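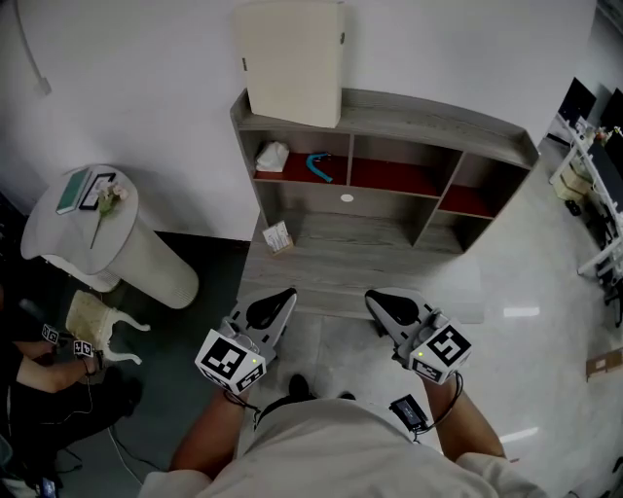
Both grippers on, cubes up, green lights glowing. Sunday at the Tollanside workshop.

Gripper build, week 5! I hold the things in my hands and do the job myself, then the arm we're building gets to learn from it. Tidying a shelf is the first job.

Last version had the marker cubes on skinny little posts and they wobbled every time I closed my hand. New mounts are stiffer — took me 2 tries to print them, and the second one only came out right once I slowed the printer way down.

Finger pads are still the part I fuss over. Black, curved, grippy enough for cloth, but I want more give for paper boxes.

Cables are next. I've got them running along my forearms and I keep snagging my sleeves (sleeve clips? Velcro? tell me what works for you).

The log says 3678 grabs since we started in August, and I'd like 400 more before I touch the code again. My wrists have opinions about that — so snacks first.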